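4.2 Soup orders at the Braltura stalls

Same coding as in 4.1, so not repeated. What follows is the sour soup only. Dumplings and flatbread are in 4.3, drinks left out entirely (too few receipts, and the tea was free after dark anyway).

The Braltura food fair runs in December, on the lower square in Marnow. Four stalls sold the soup. All four call it by the same name, all four say theirs is the old one. Recipes differ a lot. Two start from fermented rye, one from oats, one from a bought concentrate made by Edwards, the mill on the Imier road. The concentrate stall did not hide this, the jars were on the counter with the labels facing out. Some customers seem to have gone there because of it, see below.

We collected 1210 order slips. Each slip gives stall, portion, toppings, time of sale to the hour. It does not give who was eating, so a family of five on one slip counts as one order. Known problem. We tried to fix it with portion counts and gave up, becuase large portions get shared and small ones don't.

Separate from the slips, 124 short interviews at the standing tables. Two questions fixed (where did you last eat this soup, what is missing from this one), the rest open. Most people answered the second question first.

What is missing, then. Egg, by a long way. The stalls sell it as an extra, at home it comes with the bowl, and older speakers took the extra charge as something close to an insult. After egg, marjoram. After marjoram, sourness itself, which people described in quite different ways: flat, sweet, "like the school one", tired. The oat stall got the word "thin" over and over, though its soup was the thickest of the lot when we poured them side by side. We read this as a remark on taste and not on texture. Could be wrong.

Smoked sausage was the awkward one. Visitors expect it, local speakers mostly don't, and the stalls put it on the boards in the biggest letters. 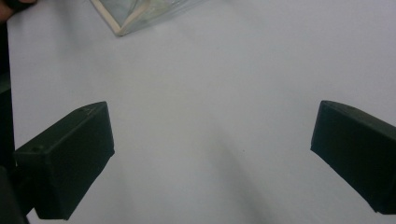
Bleddyn Pritchard, on reading a draft of this section, objected that the sausage was always in the soup in the upper villages, only cut so fine you took it for bacon, and that asking in the square would never turn that up. He would also drop the word "old" from the paper altogether. We kept it where speakers used it themselves.

The objection stands as far as it goes. Our interviews are a fair crowd, mostly town people, and the upper villages come down on the last evening if at all. Slips from the last evening do show more sausage. They also show more of everything, it was cold.

Portions next. The standard tub is 500 ml, half tub on request. Half tubs were asked for mainly before noon, and mainly with no topping. Several speakers called this "having a taste" and then bought a full tub somewhere else. So the half tub works as a way of choosing a stall, at least for some. None of the stallholders advertised it. One was openly against it, said it wasted lids.

Figure 4. Clear tote with cream-colored binding, tennis ball inside.

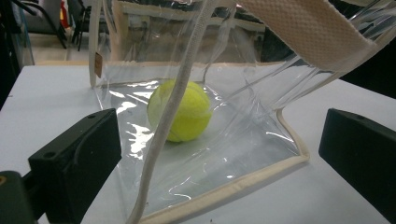
Bread is harder to place. Three stalls gave a slice with each full tub, the fourth charged for it but gave two. Slips record paid bread only, which makes the fourth stall look like a bakery. We took bread out of the topping totals for that reason and treat it here from the interviews alone. Speakers who grew up with the rye version wanted bread on the side, and wanted it stale. Speakers from the oat side of the river broke it in before the soup was poured. Both groups found the other way childish. Potato came up too, mashed, in a seperate dish with fried onion on top. No stall served it like that. One speaker had brought her own.

Back to the concentrate. We had expected low scores from people over sixty and got the reverse. Reasons given: it tastes the same every year, my mother used it, the other ones are too clever. A shop product with a couple of generations behind it is home cooking for the people who grew up on it, and the sourdough starter on the next counter is, to them, the novelty. The stallholder put it shorter. Her customers come for the jar.

Two limits before 4.3. Hours on the slips drift, the oat stall's stamp ran slow for at least the first day and we only caught it from the closing times. And the interviews were done standing up, with people holding hot soup, so the answers are short. Longer ones from the follow-up visits are in the appendix, with the original wording kept next to the translation.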